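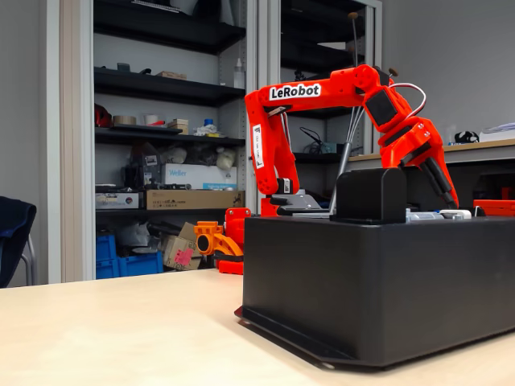 文/阿屿 发布于 4/11/20 分类:桌面与家具 阅读 914

Vilthorpe 升降桌用了一个冬天:我终于不想再换桌子了

先交代一下背景。我在家办公好几年,换过的桌子比换过的手机还多。餐桌改的、二手市场淘的、门板架在抽屉柜上的,都用过。最长的一张撑了一年多,最短的那张只用了两个星期,因为桌腿中间有一根横梁,正好顶着我的膝盖,每次翘腿都要撞一下,撞到后来腿上有一块青的一直没消。

Vilthorpe 这张电动升降桌是一月份下单的,买的是浅色桌面、白色桌架的那一款。一直拖到现在才写,是想等新鲜劲过去。升降桌这种东西,头一个星期谁都会喜欢,按一下按钮桌子自己往上走,能玩半天。过了一个季度还在天天升降,才算数。我现在还在天天升降,所以可以写了!

先说运输和开箱

桌子分成两件到,桌架一箱,桌面一箱,隔了一天。桌架那箱非常沉,快递师傅放在楼道里就走了,我自己一个人拖进屋,拖到门槛那里停下来歇了两次。如果你住在没有电梯的楼里,请一定提前约一个朋友,请人家吃顿饭也值。

包装做得很用心。桌面四个角都有厚厚的护角,表面贴了一层膜,膜撕下来的声音特别解压(我知道有人是冲着这个来看开箱的)。螺丝按步骤装在小袋子里,每个袋子上印了编号,和说明书里的步骤对得上。我以前装过一个书柜,所有螺丝倒在一个大袋里,长短只差一点点,装到最后发现前面用错了,全部拆掉重来。有过那种经历的人看到编号小袋子是会感动的。

箱子里给了一把内六角扳手,能用,但是我劝你借一把电动螺丝刀,调到最低扭矩。桌面底下的孔是预先打好的,里面嵌了金属螺母,不是直接往木头里拧,这一点我很喜欢,意味着以后搬家可以拆了再装,不用担心越拧越松。

安装

说明书写的是两个人一小时。我一个人装了一个下午,中间还煮了碗面。难的地方只有一个,就是最后翻面。桌子是倒扣在地上装的,装好以后要整张翻过来,桌面加桌架的重量全在手上,我当时的办法是先在地上铺了一床旧被子,把桌子侧立起来,再慢慢放倒。千万别抓着桌腿硬翻,说明书里用很大的字写了这件事,请听它的。

还有一个小地方说明书没讲清楚:控制盒的线有两根长得几乎一样,接口也都插得进去。我第一次插反了,通电以后手控器亮了一下,显示一个错误代码,桌子一动不动。翻到说明书倒数第二页才找到解释。换过来以后要长按向下键做一次复位,桌子会降到最低再弹起来一点点,这时候才算装完。如果你也卡在这里,别急着联系客服,先看看那两根线。

桌面

我选的是浅米色。下单之前纠结了很久,怕脏,也怕显得廉价,对着商品页来回看了好几个晚上。实物比网页上柔和,白天靠窗的时候有一点暖,晚上开台灯也不刺眼。深色桌面我以前用过,落灰看得清清楚楚,每天早上擦一遍,中午又有了。浅色的就宽容得多,灰落上去不明显,倒是铅笔屑和咖啡渍会比较显眼。

说到咖啡渍。第二个星期我打翻过一杯美式,当时在开会,没法马上擦,等散会的时候已经干成一圈了。用湿布加一点洗洁精,来回擦了几下就没了。后来又试了中性笔和马克笔,中性笔能擦掉,马克笔用酒精棉片擦能擦掉九成,凑近了看还剩一点影子。酱油我没试,不在桌上吃饭是我给自己立的规矩(偶尔破一下)。

边缘处理是我特别想夸的地方。靠人的那一侧做了一个缓缓的斜面,手腕搭上去不硌。以前那张桌子是直角边,打一天字,手腕内侧能压出一条红印子。现在没有了。这种细节在参数表里看不到,买之前也很难想到要去问,用上了就回不去。

稳不稳

这大概是大家最关心的。坐着的高度非常稳,怎么敲键盘都不晃。站立高度嘛,我正常打字的时候显示器会有一点很轻微的抖,盯着看能看出来,专心干活就不会注意。如果用力推桌沿,会前后晃一下,然后很快停住。左右方向比前后方向稳得多。

我后来做了两件事,晃动又小了一截。一是把桌脚底下的调平脚重新拧了一遍,我家地板是老房子的地板,靠墙那边低一点,刚装好的时候有一只脚其实是虚的。二是把所有螺丝在用了一个月以后又紧了一遍。第二件事我强烈建议每个人都做,花不了几分钟,效果很明显。

放重东西我也试过。搬家收拾的时候把两大箱书堆在上面,升到顶再降下来,速度没有变慢,声音也没有变大。商品页写的承重比我这辈子可能往上放的东西都多,我就不去挑战了。

升降和噪音

速度我觉得刚刚好,从坐姿到站姿,够我站起来、把椅子推开、伸个懒腰。起步和停下来都有缓冲,水杯里的水会晃,但没有洒过。我合租过一张老式的升降桌(和前室友一起买的),那张一停就是"咣"的一下,笔筒每次都要跳起来。

声音是一种低低的嗡嗡声,隔着一道关上的门听不见。我开会的时候也会升降,问过同事,他们说听不到。晚上夜深人静的时候会觉得比白天响一点,这个没办法,晚上连冰箱都响。

手控器有记忆键,可以存高度。我只用到两个,坐着一个,站着一个。站着的那个调了很久才满意。一开始我按网上的公式算,结果站了一上午肩膀酸,后来干脆脱了鞋站在那里,手肘自然弯着,让桌面来迁就我的手,再存下来。穿拖鞋和光脚差的那点高度我也能感觉出来,所以冬天和夏天可能要存不同的数字。

遇阻回退也试过。我在桌子底下放了一个枕头,降下去,压到以后它停住了,往回升了一小段。用空纸箱试的时候,纸箱先被压得有点变形它才反应过来。所以家里有小朋友或者爱钻桌底的猫,还是自己多看一眼,别把安全全部交给它。手控器可以锁定,长按就行,我建议不用的时候都锁上。

理线

桌面底下自带一个铁网理线槽,长度差不多是桌面宽度的一半。刚开始我觉得太短,后来发现够用,插线板加上两个电源适配器能全部塞进去。要注意的是,从墙上插座到理线槽的那根线一定要留够长度,按桌子升到最高的时候来留。我第一天就忘了这件事,按下上升键,眼看着插线板的线越绷越直,吓得赶紧松手。

我另外买了一根 Plarkeo 的蛇形理线管,一节一节扣起来,从理线槽一直垂到地上,升降的时候它自己会弯会直,特别好看。这根管子是那种买之前觉得没必要、装上以后每天都要低头看一眼的东西。唯一的缺点是扣起来很费指甲,我扣到一半去找了个旧的会员卡帮忙撬。

和另外两张的比较

买之前我认真看过 Cerico 和 Kodikara 的同类产品。Cerico 那张在朋友的工作室里用过几次,桌面更厚,站立高度更稳,坦白说如果只看稳定性它赢。但它的桌架是三段式粗腿,放在小房间里存在感很强,而且记忆键和升降键挨得太近,我每次都按错。朋友说习惯就好了,我每次去都没习惯。

Kodikara 那张便宜不少,我在店里站着摸了半个多小时,店员都来问了两回。桌面手感不错,升降也顺,可惜最低高度偏高。我个子不高,坐着打字肩膀会耸起来,配脚踏能解决,但我不想脚底下再多一样东西。个子高的朋友可以去看看,真的很划算。

Vilthorpe 正好在两张中间,最低能降得够低,样子也轻巧。它的最低高度是我最后下决定的原因。身高不到一米六五的人买升降桌,请先看最低高度,再看别的任何东西!大部分评测都在讲能升多高,对我们来说能降多低才要紧。

几个不满意的地方

喜欢归喜欢,毛病也得说。

第一,桌面右前方的手控器是凸出来的,椅子扶手升高以后会碰到。我把它往里挪了一点,自己重新拧的螺丝,现在按的时候要稍微伸一下手指。

第二,没有抽屉。官方有一个可以挂在底下的薄抽屉,要另外买,而且我看的这段时间一直缺货。我现在用一个文具盘代替,放在显示器下面,能凑合。

第三,桌面后沿没有走线口,夹式显示器支架装上去以后,桌子要离墙留一条缝。我的房间本来就窄,那条缝里已经掉过一支笔、一枚耳钉和一张超市小票。耳钉捡回来了。

第四,刚拆开的时候有一点味道。我开窗散了几天,之后凑近桌面底下还能闻到一丝,再后来就没有了。对气味敏感的朋友最好趁天气好的时候下单。

一天怎么用

常有人问我是不是真的会站。会,但不像刚买的时候那么猛。第一周我逼自己上午全站着,第三天脚后跟就抗议了。现在的节奏是这样的:早上到桌前先站着,回邮件、看消息,这类事情站着做反而快,不会拖拖拉拉。要写长东西的时候坐下。午饭后必定站一会儿,不然会困得眼睛睁不开。下午开会基本都站着,站着开会人会精神一点,也更想早点结束。

站的时候脚下垫一块软一点的垫子,差别非常大。我先是用瑜伽垫对折,滑,后来换了厨房用的厚地垫,也不贵,踩上去很舒服。这个钱比很多桌面小摆件值得花。

周末它就变成手工桌。把高度升到比坐姿高一截,站着裁纸、包书皮、给旧衣服剪线头,腰不用一直弯着。以前我都是趴在地上弄,弄完起身要扶着墙。这个用法是买的时候完全没想到的,现在几乎是我最喜欢的一个。熨衣服我也试过(垫了厚毛毯),高度合适,可是桌面离热源太近我心里还是打鼓,就没有再试。

清洁方面很省心,平时干布擦,周末湿布擦一遍。桌架的横梁上会积灰,位置在桌面底下,坐着看不见,升到最高蹲下去就能看见。第一次发现的时候我吓了一跳,现在每个月擦一次。

客服和保修

找过一次客服。收到货的时候发现少了一个桌脚的塑料盖,纯粹是装饰用的,不影响使用,本来想算了,后来还是发了消息过去。对方让我拍了照片,没有多问,几天后寄来了一小包,里面有四个,说多的留着备用。这个处理我给满分。保修卡上要填购买日期和序列号,序列号贴在控制盒的侧面,装好以后就要趴到桌子底下才能看见,建议在翻面之前先抄下来。

适合谁

每天在桌前超过半天的人,我会推荐。个子偏小、一直找不到合适高度的人,我更会推荐。如果房间很小、又想贴墙摆放,先量一量那条缝能不能接受。如果你的工作对晃动特别敏感,比如站着画精细的东西,可以去店里试试更粗壮的桌架,多花的钱会花得明白。

预算紧的话,也可以只买桌架,桌面自己配。我有个读者就是拿原来的旧桌板装上去的,打孔的时候对着说明书量了好几遍,成品比我的好看。自己打孔记得在钻头上缠一圈胶带做深度标记,别打穿。

评论区里上次有人问桌面宽度够不够放两台显示器。我自己现在是一台显示器加一台笔记本,还剩下一块地方放本子和杯子,挤一点的话两台显示器应该没问题,前提是用支架,不要用原装底座,底座太占地方了。还有人问螺丝会不会松,前面写了,一个月紧一次,之后我到现在没有再动过。

下一篇写椅子,已经坐了一阵子了,扶手有点话要说。

标签:升降桌 居家办公 Vilthorpe 小个子友好
收藏 766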